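Most of us have a low table that catches everything, and I'm here to tell you it can be back in shape before the kettle boils! I've been running the table reset on ours for months now and I still get a kick out of it. All you need is one bowl, one dry sponge and a bit of stubbornness.

## Step 1: Pick your bowl

Choose a wide, shallow bowl in a colour you like looking at, because it's going to live there. Ours is dark green with a speckled inside (my favourite thing in the room, it came from the Tondstead market for 90 cents). Put it near the middle and leave it there.
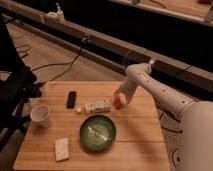 **What size of bowl works best?**

Go for one you can lift with a single hand when it's full. Anything bigger turns into long-term storage, and you'll be fishing out old batteries in August.

## Step 2: Sort by height

Tall things first. Cups and upright cartons are the ones that get knocked, so deal with them before you reach for anything flat. Check whether a carton still has something in it, then fold it or put it back in the cupboard. Paper cups go together at one side, ready for the next trip to the kitchen.

Toivo Heiskanen taught me to work from the left edge to the right and never double back, and it's brilliant. You stop dithering!
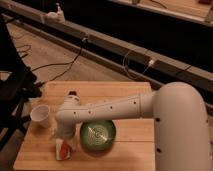

Once the tall stuff is sorted, move on to the flat and the small. Remotes get a fixed spot along the back edge, all pointing the same way. Little balls, caps and toy food go into the bowl for now (they roll, and they love the dark gap under a couch). A power strip should sit well away from cups. If yours has to stay on the table, keep it on the far side from any drinks.

## Step 3: Wipe with the grain

Run the sponge along the planks, following the seams so the crumbs come out instead of packing in. Keep it barely damp on bare timber. Pentti Miettinen swears by doing this twice, and on a honey-coloured top I'd have to agree with him.

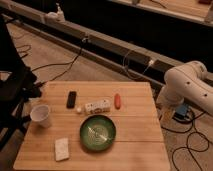 *Darnari Home Skills Club: Tuesday group*

## Step 4: Empty the bowl

Don't skip this one! Carry the bowl around the house and drop each thing where it belongs. Spoons to the kitchen, toys to the toy tub. Then rinse it, dry it and pop it back.

Our table takes me 6 minutes on a good evening, a bit longer if there's been a board game. Give it a go tonight and bring your bowl along on Tuesday, I'd love to see what everyone picks.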